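Warm walls and framed pictures in small guest houses of Vudcombe
Project report, Interior Studies, second year
Géza Borbély and Danuta Górecki
July 2025

1. Background

Many guest houses in Vudcombe were painted again in the last years, and the owners often chose strong warm colours such as rust, brick or dark orange. In our course we learned that a warm wall makes a room feel smaller, but we did not find much about what it does to the pictures on the wall. Our question was simple: do guests notice a framed picture more, or less, when the wall behind it is warm?

We also wanted to know if the mat (the wide border between the artwork and the frame) has a part in it.

2. How we worked

We visited eight guest houses and spoke with the owner in each of them. After this we left a paper form in the breakfast rooms for 16 days. The form had five questions and one free line for remarks. We received 122 forms, and 35 of them had something written in the free line. Two houses asked us not to give their names, so we use only the street names in our notes.

The form asked the guests to say which picture in their bedroom they remember, on which wall it was, and whether they liked it. We did not ask for age or country. Our tutor thought later that this was a mistake, and we agree with her.

3. Wall colour and the picture

In the warm rooms the guests remembered the picture more often when it had a pale mat. Several wrote that the picture "stands out" or "is like a window". A dark print without a mat was often forgotten, and one guest from the Skuvora house was sure that there was no picture in the room at all. The owner showed us afterwards that it hangs beside the wardrobe.

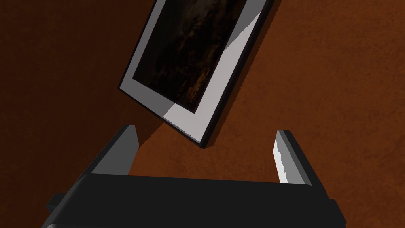
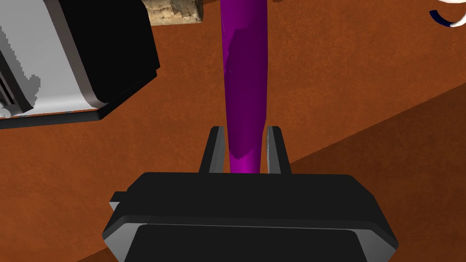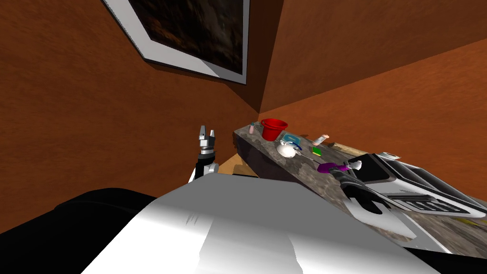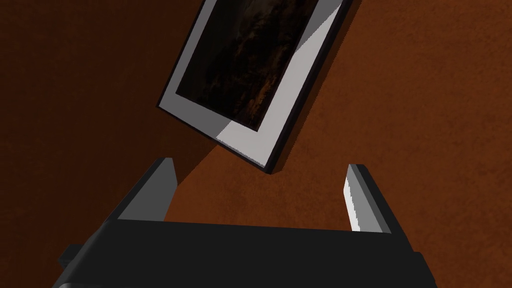
Figures 1 to 4. Computer-rendered views. In Figure 3 the wall is orange-brown and the framed picture has a wide white border.

In rooms with white or cream walls the mat made little difference. There the guests spoke more about the subject of the picture, for example boats, hills or the old market. The remarks about warm rooms were more about light. Three guests complained that the bedside lamp gives too little of it.

4. What the owners told us

The owners choose pictures mostly by price. At the Katona house all the frames came from one shop which was closing, and the prints were put in them later. Another owner changes the pictures every winter, but she keeps the nails where they are, so a small picture sometimes hangs too high.

Only one owner had thought about the mat before our visit. She buys her frames in Verkulness and asks for a wide one - her opinion is that it makes a cheap print look more serious.

5. Limits of the project

Our forms were filled in at breakfast, when the guests could not see the bedroom any more. Some answers are perhaps about another room or even another hotel. We also could not compare the same picture on two different walls. We asked one owner to exchange two pictures for a week, but the house was full and he did not have time.

If the project continues next year, we would like to begin with this exchange, and to measure the light in every room with the curtains open and closed.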